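Vamlow Herringbone Wallpaper -- Black/White

Gasmont Home > Walls > Patterned > Herringbone

In stock. Ships in 2 days, sometimes faster if you order before noon.

Slanted interlocking blocks, black on white. Peel and stick. Back in stock since July after the long gap, same pattern as before, same repeat, so if you have a wall half done from last year you can finish it now. Do check the batch number on the label first. Whites vary a little between batches and you will see it on a big wall in daylight.

Good for: box rooms, closets, the inside of cabinets, booth walls, backdrops, the back of a bookcase, that one short wall by the stairs. People put it in small enclosed spaces a lot. Works well there. Busy pattern though, so a whole living room is a lot of herringbone. Order a sample if unsure.

What you get
Single roll, label with batch number, paper instruction sheet. Smoothing tool NOT included with single rolls. Included with the 5 roll pack.

Pack sizes
Single roll
5 roll pack, covers 164 square feet before trimming
Samples are letter size, one per color

Colors
Black/white (this page)
Gray/white -- on its own page, listed as Vamlow Herringbone Gray
Sand/white is gone, not coming back, please stop emailing us about it

Surface
Matte. Wipes down with a damp cloth and a drop of dish soap. No bleach, no scrub pads. A pencil eraser gets most scuffs off the white parts.

Sticks to: smooth painted drywall, melamine, sealed wood, glass, most plastic panels.
Does not stick to: brick, fresh paint, anything textured, anything dusty. Wait a month after painting. Really. Most of the returns we see are fresh paint.

Putting it up
Wipe the wall, let it dry. Draw a plumb line, don't trust the corner, corners are never straight and with slanted blocks a small lean shows up fast. Peel a hand's width of backing at the top, line up, press, then pull the backing down slowly while you smooth from the middle out. Bubbles: lift and redo, or a pin prick for the small ones. It can be repositioned while you work but after a day it grips a lot harder.

Matching the pattern -- the left edge of one strip meets the right edge of the last one. There's an arrow on the backing. All arrows up. If one strip goes on upside down the zigzag breaks and you'll be looking at it forever.

Inside corners: don't wrap a full strip round. Cut it a finger's width past the corner, then start the next piece on the line. Looks cleaner and it doesnt pull away later.

Trim with a fresh snap-off blade. Change it often. Dull blades tear the white.

How much to order
Width times height of each wall, add them up, then add a bit for matching. Short walls and panels waste more than you think as the pattern has to line up on every cut. Offcuts are good for drawer liners so keep them.

Taking it down
Warm it with a hair dryer, pull slowly from a top corner, straight down and close to the wall. Leftover sticky comes off with warm soapy water. On cheap flat paint some paint may come with it, test a corner first.

Goes with
Sasaki white work table, the plain top. White under this pattern is the easy choice, keeps the floor of a small space bright and lets the walls do the work. Trarkura edge trim in black for raw edges on panels, cut with scissors, sold by the lenght.

Returns
Unopened rolls only. Cut rolls, no. Samples, no. Damaged in shipping -- send a picture of the box and the label and we'll sort it out. Keep the label till the job is done in any case, you need the batch number to reorder.

Questions about a big order, use the contact form and put the wall sizes in. Makes it much quicker.

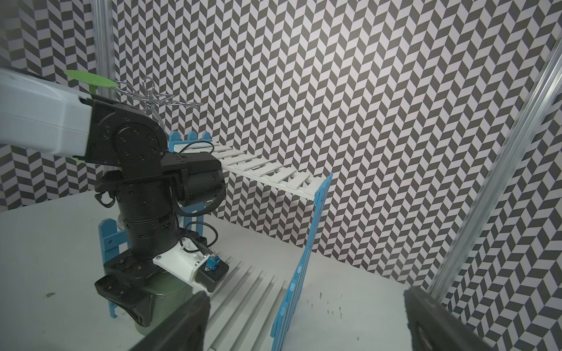
Herringbone in black/white, with a white tabletop.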